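Restringing at the Counter: Questions for the Avilton Squash Stringer
Nov 15, 2019

The stringer at the Avilton club strings squash rackets three evenings a week and has done so since the courts were resurfaced. We spoke at the stringing machine while a club member's racket was being done.

Tension

Most rackets come in with no instructions. "If there is no note, I go to the middle of the range printed on the frame," the stringer said. "A player who wants more control can come up a pound or two. More power, go down. I would not move more than two pounds at a time, or you won't know what you changed."

Tension falls after the racket leaves the machine, and most of the loss comes in the first day. The stringer does not add extra to cover it. "Whatever number you like, you like it after the drop. Keep the number the same each time and the drop takes care of itself."

String choice

The shop stocks two strings for squash. The Brurnine multifilament is the softer of the two and accounts for most of the work. The Quintana is a thinner string with a textured coating, chosen by players who hit a lot of drops and want the ball to grip.

"Thin string bites better and breaks sooner," the stringer said. "Someone who plays once a week can use it all season. A hard hitter who plays every day may be back before December."

Reels hold 100 meters, enough for up to ten rackets with the usual waste at the clamps. The stringer cuts each length before mounting the frame and checks it for kinks by running it through a cloth.

Grommets

Worn grommets cause more early breaks than poor string, in the stringer's view. The strip at the head takes the contact with the side wall. Once the plastic wears through, the string rubs on the bare edge of the hole.

"I look at the top six holes first. If one is split, I replace the whole bumper strip. A single tube can be patched with Teflon sleeve, but I write it on the ticket so the player knows."

Strips for older models are ordered through Gestport, and delivery is slow. Players with a discontinued racket are advised to buy two strips while they can.

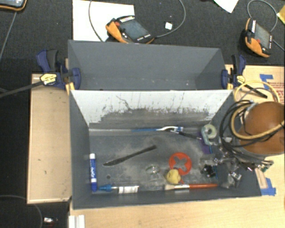

When to restring

The usual rule is to restring as many times a year as you play per week. The stringer finds this too loose for squash. "Go by feel. If the ball comes off dead, or you have to push the mains back into line after every rally, it is time. Don't wait for the break."

A broken string should be cut out the same day, working from the center outward and alternating mains and crosses. Leaving the rest under tension pulls the head unevenly and can crack it.

Records

Each job is logged with string, tension and date. The log now stands at 1,400 rackets. "A player says the last one felt right, and I can look up what the last one was," the stringer said. The racket on the machine was finished at 26 pounds, the same as its previous entry.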